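Talks & Papers | Arms Control and Verification
6 min read

Speaker notes: What an inspector can and cannot sign

Slide 1. Good afternoon. Thank the host, then go directly to the question. When two governments agree to limit something, who checks, and what does the checker write down at the end of the day? My talk is about the Grovau arrangement, under which Moltusitz opened its border depots to visits by the other side.

Slide 2. The text of the arrangement is short. It permits 20 visits in a year, and 6 of them may be made at short notice. The notice period was the hardest point in the negotiation. The military side wanted three days and the visitors wanted none. They settled on a few hours, counted from the moment the request is received by the duty office. (Pause. Ask who in the room has worked in a duty office.)

Slide 3. Declared stock. Each depot gives a list in July. The visitors compare the list with what they find on the shelves. At the Addo depot the list had 300 items and the visitors could reach 55 of them before the working day ended. Please do not say "only 55". A sample can be enough if the visitors choose it themselves, and at Addo they did.

Slide 4. Break in the middle. Let people stretch, take two questions, no more. 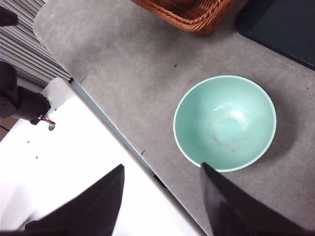

Mint-green bowl on a grey countertop.

Slide 5. Disagreement over the word "access". My colleague Tarek Gaber reads it as the right to enter a building. Abdelghani Ghoneim reads it more widely, as the right to enter and also to open containers. I am closer to Ghoneim, but the text supports both, and I should say this clearly. The drafters left it open because they wanted to finish before the summer recess.

Slide 6. The Wolent dispute. A locked room, a commander who had no key, and a report that used the word "refused". The commander's government objected to this word for many weeks. The final version says "access was not provided during the visit". I find this wording better. It records the fact and leaves the motive to the politicians.

Slide 7. What I would change. First, a common form in both languages, so that the reports can be compared. Second, a named person at each depot who holds all keys. The cost is small and parliament does not need to vote on it.

Slide 8. Questions. If somebody asks about satellites — it is a different talk, offer to send the reading list. If somebody asks whether the arrangement will survive the election, say that I do not know.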